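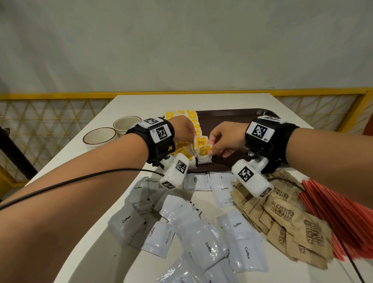 March 4, 2018

5 min read

Bench notes, display workshop, Dernberg. Writing this up now while it's fresh, mostly for me and Oi-ling, and for Ngan-ling when she's back from Andton and wants to know why the goalkeeper jersey is in a different drawer.

So, the jersey! It came over with the rest of the Lo donation in December, folded in four inside a dry cleaner's bag, and it has been sulking in storage ever since. Heavy green wool, ribbed collar, a number 1 stitched on by hand (crooked, and I love it). I finally got it flat on the bench this morning. The fold lines are bad across the chest but the wool isn't broken anywhere along them, so I'm happy to pad it out and let it relax slowly. Moth damage under the left arm, old, no live bugs. It went through the freezer with the other textiles anyway.

Mount: tried the standard torso form first and it's far too broad. Keepers were smaller then, or this one was. Took 8 cm off the chest with the rasp, covered it again in batting and jersey cloth, and now it slides on without me holding my breath. Sleeves still look like empty socks. Oi-ling Chiu thinks rolled netting, I think soft tube with batting round it. We'll try hers on the left and mine on the right and see which one looks like an arm.

Lighting. The case in the cup final bay read 115 lux at chest height, which is way over what I want on dyed wool. Turned down the two front spots and got it to something I can live with, but now the caption panel is gloomy. Need to ask Etov if the panel can have its own strip. They quoted us 2,000 for the whole bay last time and I'm not paying that again for one strip of lights, so maybe we just move the caption forward.

Boots (object 471): left one is fine, right one has the sole coming away at the toe. I had a go with the wheat starch paste on a test scrap and it held, but the scrap was clean leather and the boot is full of old dubbin, so I don't trust it yet. Leaving it on its cradle. Please don't pick it up by the laces!! They're original and they are basically dust.

Medal ribbon – still no decision. Ngan-ling Chou wants it shown with the fade facing out, as it came to us. I'd turn it over and let people see the proper red. Her argument is better than mine, if I'm fair, but I want to see both in the case before I give in.

To do:
more acid-free tissue, we're down to the end of the roll
sand the back edge of the torso stand, it catches
email Andton about the loan form for the pennant
check the freezer log, somebody's writing is impossible
ask Oi-ling where the good tweezers went

We use cookies to improve your visit. By continuing to browse you accept our cookie policy.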